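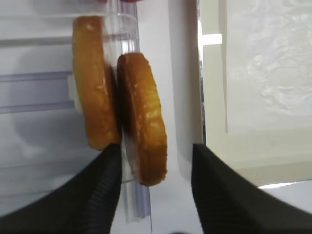
I'm so pleased to share that I've joined the board of Treloar, the Rindham family firm my grandmother started 59 years ago! I'll be looking after our shops alongside my cousin Pak-hei Choi, who has run the wholesale side for five years – and taught me most of what I know. We marked the news with glazed pastries, two of them golden brown and shiny, and then it was straight back to work. My first job is our new Jilovville branch, opening in April, which brings our team to 196 people. If you'd like a chat about it, do get in touch, I love talking shop.

Beatriz Calado, Director, Treloar
Mar 6, 2024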